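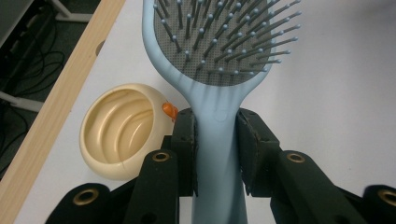
A paddle hairbrush with a gray cushion and little blue balls on the tips of its bristles.

Why does a hairbrush have tiny balls?

Maybe you use a hairbrush every morning and never look at it closely. Today we will look. Take the brush from your bathroom, if you have one, and hold it near a window. There is a lot to find on it.

The paddle

A brush with a wide, flat head is called a paddle brush. The name comes from the paddle that people use in a canoe. A wide head touches a lot of hair in one stroke, and so it is good for long, straight hair. Other brushes are round like a tube. Hairdressers use these when they want to make hair curl at the ends.

The cushion

Press the middle of the head gently with your thumb. On many paddle brushes it goes down a little and comes back up. This soft part is called the cushion, and it is often made of rubber. There is usually air behind it. When the brush meets a knot, the cushion bends, and the bristles lean back. Without the cushion, the knot would be pulled much harder. Ouch!

Many cushions also have one small hole that you can see. The hole lets the air go out and in when you press. If you wash the brush, water can go in there too -- so remember this hole, we will need it later.

The bristles

The thin sticks are the bristles. Some people call them pins. They can be plastic, metal, wood, or even stiff hair from a wild boar. On the blue brush they are thin and gray, and they do not stand in a simple square pattern like the boxes in your math notebook. Each row is moved a little to the side, so the rows run diagonally. We say that such rows are staggered.

Think of seats in a movie theater. If every seat is exactly behind another one, you look at the back of a head. If the rows are staggered, you look between two heads. With hair it is similar. A hair that slips between two bristles in the first row will probably meet a bristle in the next row.

The tiny balls

Now we come to our question. A thin stick with a sharp end would scratch your skin. A ball has no sharp point, and it touches the skin with a bigger, smoother surface. Your hand pushes just as hard as before, but the push is shared over more skin, and it feels soft. You can test this with a pencil. Press the point on your palm very lightly, and then press the eraser end. Which one is nicer?

Sometimes a ball falls off when a brush gets old. If many balls are missing, it is time to ask for a new brush.

What is all that fluff?

After some weeks you will find hair and gray fluff between the bristles. Do not worry about the hair! A person can lose 100 hairs in one day, and it is normal. New hairs grow. The fluff is a mix of dust, tiny pieces of dry skin, and threads from hats and pillows.

How to clean a plastic brush

Ask an adult before you start.

Pull out the hair with your fingers, or lift it with the end of a comb.
Put warm water in a bowl, with 2 drops of shampoo.
Dip only the bristles and move the brush from side to side. Try to keep the cushion hole above the water.
Clean between the rows with an old toothbrush for 3 minutes.
Rinse quickly, and lay the brush on a towel with the bristles down. Leave it there until it is dry.

A brush made of wood should not be put in water. Wipe it with a damp cloth.

Try it with yarn

Cut 15 pieces of yarn, as long as your arm, and tie them together at one end. Mix them up until they make a knot. First brush from the top all the way down. What happens to the knot? Mix the yarn again, and now start at the bottom. Brush the ends, then move up a little, and then a little more. Your own hair likes the second way too.

Words to remember

Bristle -- one of the thin sticks on a brush.
Cushion -- the soft part that holds the bristles.
Staggered -- placed in rows that are moved a little to the side.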